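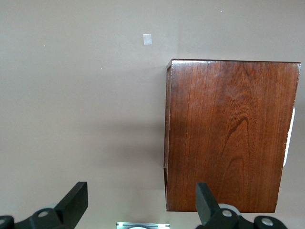
Valentin Lehner wrote back after the first draft of this guide to say that his wrist view kept drifting between sessions, and could I please put the calibration check ahead of the recording steps instead of burying it at the end. Fair enough, Valentin – so it's section 4 now, and recording has moved to section 5.

4. Checking the wrist view before you record

I do this every time I power up the arm, even if I only stepped out for coffee. The whole Wandura method leans on one idea: the policy learns where things are relative to the fingers, so the fingers have to sit in the same spot in every episode. If they shift, you're teaching it two different hands (ask me how I know!).

1. Start the Wandura viewer and pick the wrist stream. Give it a few seconds for the exposure to settle.

2. Open the gripper all the way from the jog panel. You want both finger blades in view with a wide gap between them.

3. Point the wrist at something plain. A painted wall is great, and it's fine if there's a piece of furniture in there too. Dark fingers can get a bit lost against dark wood, so I like to have at least one blade against a lighter background.

4. Press Save Reference. The viewer stores the outline of each finger and draws it over the live picture in green.

5. Close the gripper, open it again, and compare. Each blade should land back on its outline. I accept a drift of 2 pixels and no more.

6. If you're over that, loosen the camera clamp, nudge it, tighten it, and go back to step 2.

Caution: Stop the arm before you touch the clamp. Pausing the viewer does not stop the arm, it only freezes the picture.

Note: Don't crop the fingers out to "clean up" your data. I tried it on the Elholm set, 261 episodes of reaching and grasping, and the cropped policy managed 18 good grasps out of 80 trials before I gave up on it. With the fingers left in, the same training run did far better, and it was much less fussy about where the arm started.

Note: Glossy surfaces are okay for the reference shot, but lock the exposure first. Otherwise the brightness hunts up and down as the wrist moves and the outlines get jumpy.

7. Write the reference name in your session log. Annelies Strebel asked for this so she can match episodes to camera positions later, and it has saved me a couple of times too – mostly when I forgot which clamp I had on.

Once the outlines hold still through three open and close cycles, go on to section 5.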